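Zekthorpe Kitchen: two-arm gripper comparison in simulation

Maintained by Yvonne Lightfoot and Henryk Nowicki
Status: frozen in August, small fixes only

Summary

Zekthorpe Kitchen is a set of simulated runs for comparing grippers on refrigerator handles. Each run uses one robot with two arms. The Totach controller drives both arms in every run, so the grippers can be compared under the same motion settings. The release has 1,000 runs, 148 of them held out for testing.

Layout

runs/ has one folder per run
grippers/ has finger geometry and friction values
splits/ has train.txt and test.txt
tools/ has the replay and scoring scripts

Views

Images are rendered from the robot's side, with the body and both arms in view. The horizon is not leveled. If your model expects upright images, rotate them when you load them and keep the original camera pose for anything that uses depth.
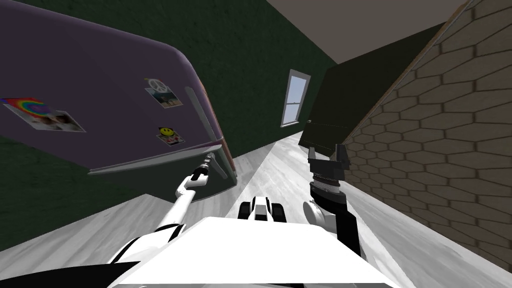
Can I swap in my own gripper model?

Add a folder under grippers/ with a mesh and a settings file, then pass its name to the replay script. The wrist mount has to match the one in the Kristiansen folder. Arm paths are not replanned, so a longer finger may hit the door before it reaches the handle.

Scoring

A grasp counts if both fingers touch the handle and contact holds for 200 control steps. Door motion is scored separately. Przemysław Lis wrote the scoring script and it has no settings beyond the step count.

Left and right arms are logged in separate columns. Please report them separately too. Averaging the two hid a friction error in an early version.

Known problems

Contact with thin handles is sensitive to the physics step. We kept one value for the whole release.

18 runs have a short gap in the wrist force log. They are listed in splits/gaps.txt and are all in the training split.

Door prints and magnets have no collision shape. Fingers pass through them.
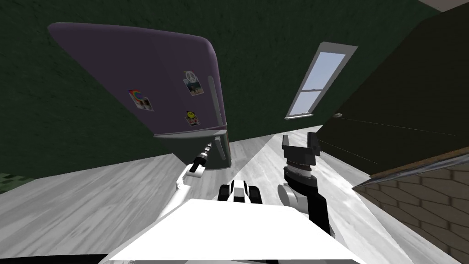

Getting started

1. Install the Furnness replay package.
2. Unpack runs/ next to tools/.
3. Run the replay script on one folder and check that the arm positions match the stored log.
4. Run the scoring script on the test split.

Send bug reports to Maja Pietrzak with the run number and the gripper folder name.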